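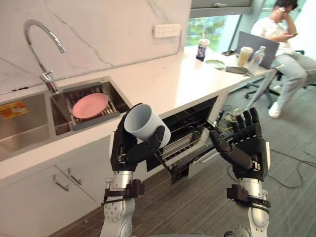 Kitchen, late, August

Quick one before bed. Dishwasher day again. Pale blue mug, the pink plate, the whole lot of it. I swear we own 500 mugs and drink out of one.

So. Rainer came by at 4 to look at the rinse thing and stayed til supper. Says the salt is low. Salt is always low acording to Rainer. Bought a bag anyway, 402 at the register with the bread, no idea how, must have been the good bread. No wait, $4.02 was the salt by itself. Fine.

Pink plate on the slatted rack over the right hand sink. I like it there. Gudrun says a rack in a sink is a waste of a sink, but the left one is the big deep one and that does for pots, so what do I need two for? Drips go straight down, counter stays clear. Told her so. She sniffed.

Things to remember:
lower rack sticks if you pull it crooked
bowls facing in
mugs upside down, ALWAYS, or you get the gray puddle in the bottom

Waltraud called in the middle of it. Over 428 photos from the trip and she wants to show me every one. Said yes, come Thursd no, come whenever, bring cake.

Still love the marble behind the sinks. Gray veins going off slantwise. Edeltraud wanted plain tile and I held out and I was right. Shows splashes less than I feared too. And trees in the window, all green still, that helps when you're scraping egg.

Not done: wipe the faucet (spots!!), polish the cabinet handles, find out what that little orange and yellow sticker in the big sink is for and wether it peels off. Hot water and a thumbnail maybe. Tried once in spring and gave up.

Feet hurt. Robel wants the car early so the keys have to go on the hook. Keys on hook. Going up now.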